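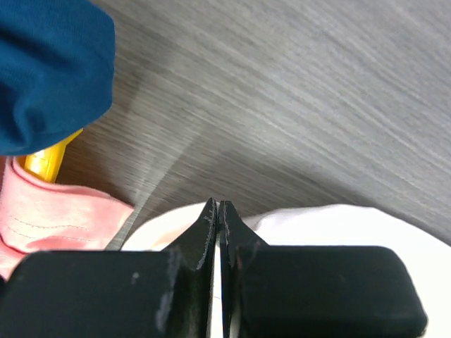
Wrist camera view, cloth setup: fingers at the bottom, white piece behind them, blue and pink cloth on the left.

List: manipulation-methods
Subject: Re: Lostness threshold on cloth tasks
From: Kerubo Mwakalinga
Date: 19 Mar 2020

Hi all,

Replying on the list since two people wrote to me separately with the same question.

On the earlier message:

> We tried the Lostness score from your draft on our own folding
> runs and it fires far too often. With the threshold you give, the
> policy stops and asks for help on nearly every run, including ones
> where it would have finished fine. Is the score supposed to be
> computed on the wrist view only, or on both views? The draft says
> "the camera input" and we could not tell which. Also, did you
> retrain the encoder for cloth or use the one from the block tasks?
>
> We can share logs if that helps.
>
> Vorance group

Wrist view only. The draft is unclear and I will fix the wording. We did try both views early on, but the overhead view changes so little from step to step that it pulled the score toward zero and hid the cases we cared about.

For anyone who has not read the draft, Lostness is the distance between the current wrist view and the nearest views in the training set, measured in the encoder's feature space and averaged over the last 11 steps. When it goes over a threshold, the policy stops and hands control to a person. The person does a short correction, the correction goes into the training set, and we retrain overnight.

The encoder matters more than I expected. We first used the one from the block tasks and saw what you are seeing. Blocks look much the same from one run to the next and cloth does not. A pink cloth with a fold in a new place came out as far away as a completely new object, so the score was high all the time. We retrained on 570 cloth episodes and the scores came down to a range where a threshold means something. If you are still on the block encoder, I would change that before touching anything else.

The picture at the top is a good example of a view that gave us trouble. The fingers fill a large part of the lower half, and the white piece is mostly behind them. What is left for the encoder is the table grain and the cloth off to the side, with a bit of yellow plastic between the blue and the pink. With the block encoder, views like this one scored high mainly on the strength of the background. We now mask the fingers with a fixed mask before computing features. It is crude and it takes away some of the object too, but the false stops dropped.

Results so far, on the held-out arrangements:

Block encoder, no mask: stopped on 24 of 30 runs
Cloth encoder, no mask: stopped on 11 of 30
Cloth encoder, with mask: stopped on 3 of 30

Please do not read the last line as a success rate. It only says how often the score went over the threshold. In the masked condition there were also runs that failed without any stop at all, mostly when the fingers closed on two layers of cloth. The wrist view looks normal while that happens, so the score stays low. I don't have a fix for it. Simiyu has suggested adding the gripper width as an extra input, and that is next on the list.

On the threshold itself, the value in the draft was picked on the block data and should not have been printed without saying so. For cloth we set it at the 95th percentile of scores on held-out demonstrations and left it there. I would not carry our number over to your setup. Work it out from your own demonstrations, with your own table and lighting. A different table surface alone moved ours by a noticeable amount.

Yes please on the logs. The raw wrist views at the moment of each stop would be the most useful part, plus the ten or so steps before it. If they are too big for the list, put them on the Brukik server in the shared folder and send me the path.

The corrected draft should be ready in April. The masking code is in the same branch as before, under the lostness directory. The mask file there fits our fingers and our camera mount, so you will need to draw your own.

Kerubo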